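Long white desks get a spring clearing at Kalero

7th April

It's the time of year when everybody at Kalero rolls up their sleeves (or keeps them down, it's still chilly in there in the mornings!) and sets about the big workroom, and we were very glad to be asked along to see how it's going. The room was fitted out in October by Heinonen, with long white desks and gray sliding panels across the back, and the staff have been filling it with equipment ever since.
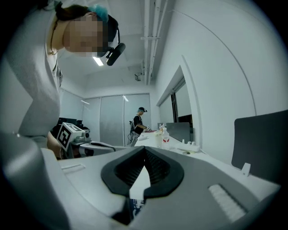
Leaning in over the white desk, with a colleague farther down the room.

Amarachi Adeleke, who has been keeping the list, tells us there are 104 items on it this year, from monitors down to the smallest cable, and that every one gets looked at, wiped and given a proper home before the desks go back into full use. "You'd be amazed what ends up behind a screen," she told us, laughing, and then went off to find a label.

The monitors take the longest, she says, what with the cords, and they're being done one desk at a time so that people can still get on with their work. Anything no longer needed will go to the Brikel swap shelf, where it's free to whoever can use it.
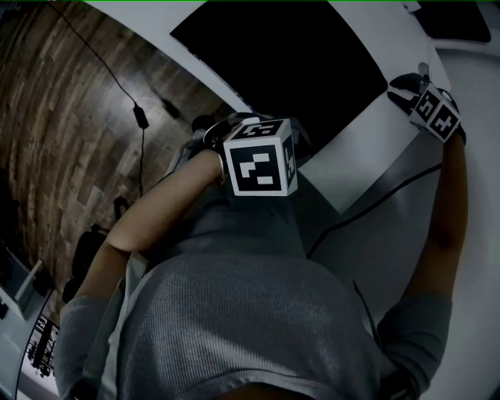 Gloves on at the desk, with a black monitor and a thin cable trailing across the top.

The clearing carries on for 13 more days, and we wish them all the best with it.

Comments

deskbound_jo: Can we have them round to our office next please

R. Flint: Is the swap shelf open to anyone or only staff? I could use a monitor stand.

marnie: Lovely bright room!

Related

Flustoson opens second workshop
Brikel swap shelf passes 3,000 items
100 chairs looking for a new home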